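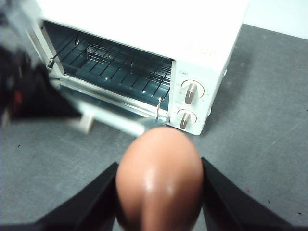

Search this site Enter keywords Go

Hi Cinzia, I'm later with this update than I meant to be, and I'm sorry, February got away from me. The short version is that the Surnomora recipe and small-kitchen project is moving, the booklet is about two thirds written, and we've spent less than planned on printing and more than planned on groceries. The biggest change since my last report is that I've stopped writing for people with full-size ranges. Almost everyone who comes to the sessions cooks in one rented room, so the book now starts from a white countertop toaster oven with one wire rack, and if a dish won't fit on that rack it doesn't go in. That cut my original list down a lot (goodbye, big lasagna) but the chapters that are left are much better for it.

Sessions

We're running two a week now, one in the late morning and one at 6 in the evening. The evening one fills up every time. The morning one is patchy, and I think that's mostly the bus. The 403 used to stop right outside the building and now it turns off before the bridge, so anyone coming from the east side has a long uphill walk with their shopping. I've asked the landlord at Ruvik House if we could borrow a room closer to the center of town for the spring, and he hasn't said no, which from him is encouraging.

People are still coming mostly by word of mouth. I put flyers in the laundromat and the library and I'm fairly sure the laundromat did more for us. Folks have twenty minutes to stand there and read a wall! I'd like to do more of those next time, with tear-off strips at the bottom.

The booklet

Eftychia Papadakis has taken over the testing, and I can't tell you what a relief that is. She cooks everything as written, with no fixing it as she goes, and then sends me pages of notes in green ink. The chickpea bake came back three times. The first version was dry, the second was soup, and the third she ate for lunch two days running, so I've called that one finished.

The sticking point has been temperatures. I wrote most of the baked dishes at 400 because that's what I do at home, and small ovens run so differently from each other that a single number isn't much use. Eftychia's browns the top of everything well before the middle is cooked. We've ended up giving a temperature plus a "start looking at it" time, and a line about what it should look like when it's done. It makes each recipe a little longer, but our testers liked it, and one of them told me it was the first recipe she hadn't burned.

Still to write: the bean chapter, the page on freezing (for people whose freezer is the size of a shoebox), and the shopping section. I keep putting off the shopping section. Prices move so fast that anything I print will be wrong by summer, so I may do it as a loose sheet tucked inside the back cover that we can swap out. Would that be a problem for the grant? The application said "bound booklet" and I don't want to get clever without asking you.

Money

Printing first. Amato quoted us for 1,000 copies on the plain stock, and it came in under what we'd set aside. I also asked Dilolell, who were quicker to answer but wanted a lot more for the spiral binding. I'd love the spiral, because a cookbook that lies flat is a wonderful thing, but I can't justify it. I'm planning to go with Amato unless you see a reason not to.

Groceries are over. Testing eats food (sorry) and I'd budgeted for making each recipe once, which was silly of me. I'd like to move the printing savings across to cover it. I've attached the sheet with both lines marked, and the receipts are in the blue folder if you want to go through them when you visit.

What hasn't worked

The video idea, mainly. We filmed two and they were long and dim and you could hear the fridge the whole way through. I'd rather drop them and put the hours into a second round of sessions. I also tried a feedback form and got almost nothing back, so now I just ask people while we're washing up and write it down when I get home. It's a bit scrappy as a method, but I'm getting far more out of it.

Next

Finish the bean chapter, get the freezing page to Eftychia, and have a full draft to you before we book the printer. I need your answer on the loose sheet and on moving the money before I can sign anything with Amato, so if you could look at those two first I'd be grateful. And do come to an evening session if you're able to. Come hungry, we always make too much.

Last updated: February

Contact | Copyright Surnomora | Back to top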